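Leave the table alone

There is a rule in our house and it came from my mother in law. A table is cleared before bed. Everything off, wiped, chairs in. I followed it for seven years and I'm done with it.

Not because I like a mess. I don't. But a cleared table in a small kitchen is a lie — the stuff didn't go anywhere, it went in the drawer. The brush in the drawer under the takeout menus. The little cups stacked inside the bigger cup inside the bowl you need first thing. Then morning comes and you're digging.

The tidying books all say the same thing. Find a home for every object. Fine. I counted once, for this column, what I had in one kitchen drawer: 50 things. Fifty homes! In a drawer! Noura Akl, who lives upstairs and has a kitchen the same size as mine, bought the whole Windamus divider set and spent a June evening fitting it. Lovely job. She now owns a drawer full of dividers and still can't find the peeler.

So what I'm arguing for is a table with things on it, spread out flat where you can see them. A tray for the long awkward stuff. Bowls to the back, cups down one side, small things in the middle where a hand lands on them. No stacking. Nothing inside anything unless it's food. 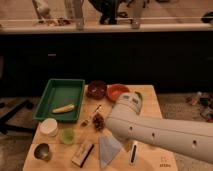
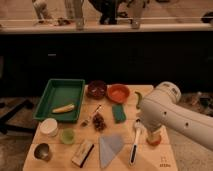

The green tray at the left, two bowls at the back, cups down the side, both times.

Jin-sol Chae
Home columnist, Renton
2025-02-15

I know what the objection is. It looks like a yard sale. It does, a bit. A white tub next to a cup next to a metal cup, no two matching, a box sitting crooked at the front. Somebody is going to want to straighten the box. Let them want.

But look at what you get for it. You know what you have. You know the brush is there. You don't buy another brush. I have bought, I think, four brushes in my life that I already owned, and every one of them was put away properly at the time.

Bowls especially. People nest bowls like it's a law. Two bowls side by side take up more room, sure, and you can use either one without a lifting and clanking operation at six in the morning while somebody is asleep thru the wall.

Where I'll give ground — raw meat, obviously not. Knives, no. If you've got a toddler or a cat then half of this is off and I'm sorry. And you do still have to wipe. Pick the thing up, wipe, put it back down. It takes longer than wiping a bare table, I won't pretend otherwise, but its still quicker than emptying a drawer onto the floor looking for a lid.

Noura read a draft of this and says I'm just lazy. Could be. She was borrowing my peeler when she said it.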